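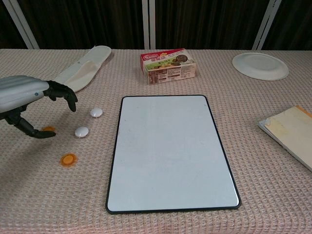
Depuis septembre, je travaille sur une question assez petite : combien de démonstrations faut-il pour qu'une main à plusieurs doigts apprenne à saisir un objet très plat ? Avec les objets hauts, comme une boîte de biscuits, notre politique réussissait déjà bien. Avec les disques posés sur la nappe, elle poussait l'objet devant elle et ne le prenait jamais.

Ma première idée était d'ajouter des données. Nous avons enregistré environ 600 démonstrations en téléopération, Bereket Demissie et moi, et le résultat a très peu bougé. C'est Mélanie Bélanger qui a proposé de regarder plutôt le pouce. Dans nos enregistrements, il arrivait presque toujours trop tôt, avant que les autres doigts soient descendus. Le modèle copiait fidèlement notre défaut.

Nous avons donc changé la méthode. Chaque démonstration est maintenant coupée en deux phases, l'approche et la fermeture, et le modèle doit prédire la phase en même temps que le mouvement. Avec seulement 90 démonstrations refaites de cette manière, le disque est saisi dans 8 essais sur 15. Je sais que ce n'est pas un chiffre pour un article. Avant, c'était zéro.

Il reste deux choses que je ne comprends pas encore. Les petites pièces blanches bombées échouent beaucoup plus que les disques orange, et je ne sais pas si c'est la forme ou la surface brillante qui gêne l'estimation de la position. Ensuite, la nappe gaufrée semble aider, peut-être parce que l'objet y glisse moins. Leopoldo Cárdenas me demande de refaire la série directement sur le tableau blanc pour le vérifier, et il a raison.

Je publierai les courbes quand cette série sera finie. Si quelqu'un a déjà essayé un découpage en trois phases, je lirai volontiers son commentaire.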